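## 4. Fitting the drawer runners

Read this section through before you open hardware bag C. The Arkari sideboard uses the same runners for the upper and lower drawers, but the screw positions differ.

**You will need:** a No. 2 screwdriver, a tape measure, a pencil and a flat surface with a blanket over it.

1. Lay the left side panel on the blanket with the pre-drilled holes facing up.
2. Separate each runner into its two parts by pressing the grey lever and pulling. The wider part goes on the cabinet, the narrow part on the drawer.
3. Line up the front of the cabinet runner with the pencil mark you made in step 3.6. It should sit 3 mm back from the front edge of the panel.
4. Drive the front screw first, then the rear one. Leave both a half turn loose.
5. Measure 176 mm from the bottom of the panel to the centre of the lower runner, front and back. Both measurements must match. Tighten the screws.
6. Repeat for the right side panel.

> **Caution:** Do not use a power driver on the runner screws. The panels are soft timber and the holes strip easily. If a hole does strip, see section 9.

The drawer parts are fitted with the drawer upside down. Check that the base is fully home in its groove before you start, as it can't be adjusted once the runners are on.

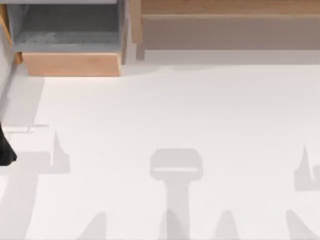 7. Hold the narrow runner flush with the front of the drawer side and fix it with two of the short screws from bag C.
8. Turn the drawer the right way up and extend the cabinet runners fully. Feed the drawer in level, both sides at once, until it clicks.
9. Open and close it a few times. The first run may feel stiff - this is the grease spreading along the bearings.

**Note:** If the drawer sits crooked, turn the adjusting wheel under the low side. One full turn lifts that side slightly. Don't adjust both wheels together.

### Care and loading

Wipe the runners with a dry cloth every few months. Don't use spray oil, as it collects dust. Keep heavy items towards the back of the lower drawer, and never open both drawers fully until the wall strap in section 6 is fitted.

Spare runners are sold in pairs. Quote part number 500 when ordering.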